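Setting up your Jakeck bread machine, part 2: the first loaf

I've baked in mine since February and I still do these steps in the same order, so bear with me if I sound fussy.

1. Wash the pan and the paddle in warm soapy water and dry them well. Don't put either one in the dishwasher! I did, and the coating started to peel.

2. Push the paddle onto the shaft until it stops. If it wobbles, give it a quarter turn and push again.

3. Run the machine empty on Bake for ten minutes with a window open. It smells like a new toaster, then it quits.

Caution: the lid vent gets very hot, and I have the mark on my wrist to prove it. 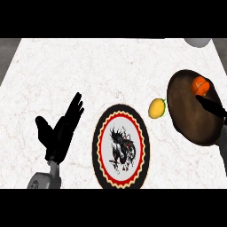 4. Pour in 295 ml of water first, then flour, then salt and sugar at the edges. Make a little dent on top for the yeast and keep it away from the water (this matters most if you're using the delay timer).

5. Pick program 3, medium crust, and press Start. Lift the lid once during the first knead, scrape down the corners with a rubber spatula, and leave it alone after that.

Note: Judite Rebelo wrote to me that her dough stayed soupy at this stage. Two spoonfuls of flour fixed it, added one at a time.

6. When it beeps, put on oven mitts, lift the pan straight up and tip the loaf onto a rack. Check the bottom for the paddle before you slice.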